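Penex G2 Two-Finger Gripper

Home > Grippers > Electric, parallel > Penex G2

Part no. 2217
Maker: Hedlund
Supplied by: Brirden
Availability: in stock, dispatched within 2 working days

Overview

The Penex G2 is an electric two-finger gripper for small arms. It is sold for light handling: picking, placing, sorting and simple kitchen or packing tasks. It bolts to the standard Ener wrist flange and takes power and signal through a single connector. A wrist camera can be fitted using the optional mount.

Specification

Rated payload: 500 g
Fingers: 2, interchangeable
Drive: electric, linkage
Position feedback: yes
Force limit: set in software, 14 steps
Fingertips: flat, square-ended
Cable exit: rear

What it can be used for today

We are asked most weeks whether an arm with this gripper can do housework or stand in for a person on a packing bench. The short answer is that it can do parts of both jobs under supervision.

Rigid objects of known size are straightforward. Boxed goods, cups, jar lids and small tools can be picked from a fixed position and placed in a tray all day. Cycle time depends on the arm, and the gripper is seldom the slow part.

Plates are harder. A plate lying flat on a table gives the fingers very little to hold, and glazed surfaces throw highlights that upset some depth cameras. Stacking racks help. Dim, even lighting helps more than bright lighting.

Cloth can be gripped but folding is slow, and results vary with the fabric. We do not quote for folding work.

Soft food is the case we would ask buyers to test before ordering. Salad leaves tear, bend under their own weight and hide the fingertips from the camera. Force steps 1 to 3 are the usual starting range. Higher settings bruise the leaf.
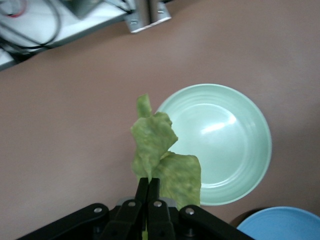 A leaf held at the stem end is easier to release cleanly than one held across the middle. Serving a measured portion is a separate problem, as the gripper has no means of weighing what it holds. Users who need fixed portions should put a scale under the plate and allow for a second pick.

Clearing up after a meal, as a complete job with mixed crockery and leftovers, is beyond what we will support at present. Gudrun Vik in applications keeps a list of tasks that customers have run unattended for a full shift. Everything on it at the last revision in January was a rigid part in a fixture.

Cleaning

Wipe down with a damp cloth. Do not immerse. The standard fingers are not rated for food contact; order the food-grade set for anything that will be eaten.

Supplied with

Gripper body, standard fingers, flange screws, hex key, 2 m cable

Options

Food-grade fingers
Wrist camera mount
Long fingers (payload reduced)

Page revised 16th October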